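Section 6: Folding on the bed

I do all my folding on the bed, so these steps assume you do too. Dig out your Billow folding guide – the small card will do – and keep it within reach.

1. Pull the sheet fairly smooth first. A few creases won't hurt.

2. Put the jeans somewhere else for now (they get their own section) and start with a T-shirt. Lay it flat and open out both sleeves before you fold anything!

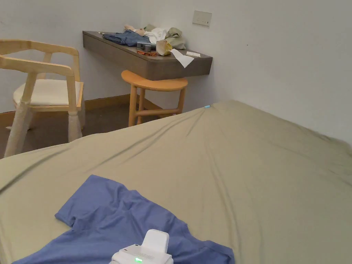 Fig. 6-1. Blue T-shirt on the bed, one sleeve still folded up.

3. Fold each side to the middle, then bring the hem up to the collar. Mine come out a bit lopsided and they stack just fine.

Note: If you bought the Telero drawer dividers, stop at a width of 6 inches.

4. Bigger pieces come next. Find an edge, lift it clear of the mattress and let the rest hang before you go hunting for corners.

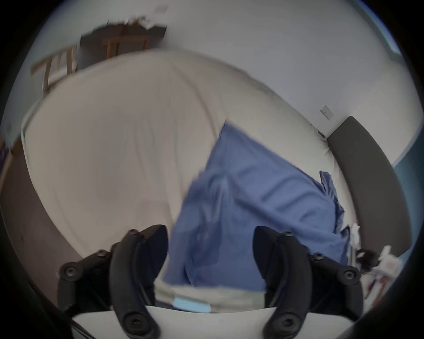

Getachew Beyene

5. Once you've got two corners, hold them up level and pull gently until the top edge goes straight.

Caution: Go easy on old jersey! I stretched a favorite that way back in March and it never went back.

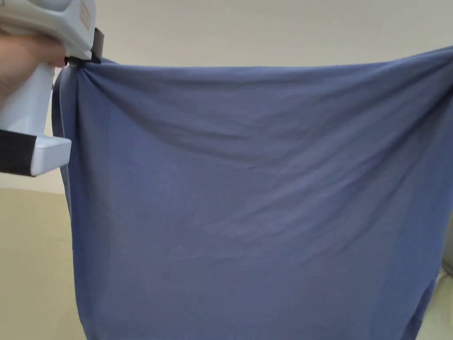
6. Bring the corners together, smooth down the fold with your forearm, and fold again until it fits your shelf – I usually stop at quarters.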